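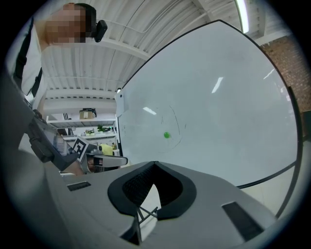
Vol. 2, No. 17

The whiteboard came with the unit. It was on the inventory the previous tenants left us, between "shelving, misc." and "kettle (see note)," and there was no note. I have been renting a corner of the Karnwood building since June, and in that time I have bought a desk, a chair, and a lamp I regret, and none of them has had as much attention as the one thing I got for free.

It's a big board. It has a black edge and a dark metal stand, and it can be tilted, which I consider a design flaw. A board that tilts is a board that people have opinions about. Fatemeh likes it upright, like a classroom. Oldřich likes it leaned back so he can write on it the way you'd write on a drafting table, and then he complains about the glare. The ceiling lights are long fluorescent tubes and they land on the surface in streaks, so whatever you write in the middle, you end up reading while bobbing your head from side to side like a pigeon.

I had plans for it. There was going to be a calendar. There was going to be a column for invoices sent and a second, shorter column for invoices paid. I went as far as buying markers, a pack of 20, in colors I have no professional use for. The calendar lasted until I got to the third week and ran out of width.

What it has now is a circle. It's black and faint, and calling it a circle is generous, since it's more of an oval drawn by somebody who was on the phone. And inside the circle, a bit below the middle, a small bright green ball. That is the entire contents of my planning system.

I find I like it. I've sat through meetings at Hudec with 175 slides that had less going on. You look at the ball, you look at the circle, and you know where everything stands. Kristýna wanted to add a second circle and I told her to let us get comfortable with the first.

Cleaning it is another matter. The old marker comes off with the spray from Surico if you do it the same day. Leave it over a weekend and you get a gray ghost of whatever you wrote, which is how I know the previous tenants once owed somebody named Přemysl a lunch.

Anyway, the lease is up for renewal and the landlord has asked for a list of fixtures we'd like to keep. I put down the whiteboard. I also put down the kettle, in case it turns up.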